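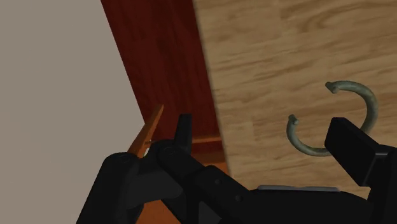
Print | E-mail

Povilas Priedītis was still eating breakfast when he picked up the phone, and he apologized for it twice before we got to the musical. He has been living with "Pretalberg" for so long, he told me, that he sometimes forgets other people haven't seen it yet.

The show, a three-hour family saga set in a mountain hotel, goes before the cameras in May as a live television special for Cetgate. It began on stage in a theater with 69 seats and ran for 32 performances, the last few of them with people sitting on the stairs.

"I thought that was as big as it would ever get, and I was perfectly happy," Priedītis said. "Then Dzintra called and asked if I could lose forty minutes and gain an orchestra."

Dzintra Vaher, who is producing, remembers that call a little differently. "I asked for fifty minutes," she told me, laughing. "He gave me forty and a new ballad, so really I got thirty-five."

The new ballad belongs to Oddur Bundgaard, who plays the hotel's night porter, Romero. Bundgaard had never sung on live television before he was cast, and he has been rehearsing it at home, mostly in the kitchen, where his kids join in on the chorus (they know all the words by now, and his daughter corrects him).

"It's a lovely part, because he's awake when everybody else has gone to bed," he said. "He hears everything. I worked nights when I was starting out, so I know that tiredness, that slightly silly feeling you get before dawn."

I asked Priedītis whether he minded the commercial breaks, and he thought about it for a good long while. Two of them fall where the old intermission was, he said, and he can live with those. The third comes right after the sisters' quarrel, and he is still arguing for moving it.

"Dzintra says I'll lose," he said. "I probably will. But I'm going to ask again at lunch."

There will be a studio audience of 828, and he plans to sit with them, near an exit.

Last updated: February 17, 2023

Filed under: TV, Musicals, Interviews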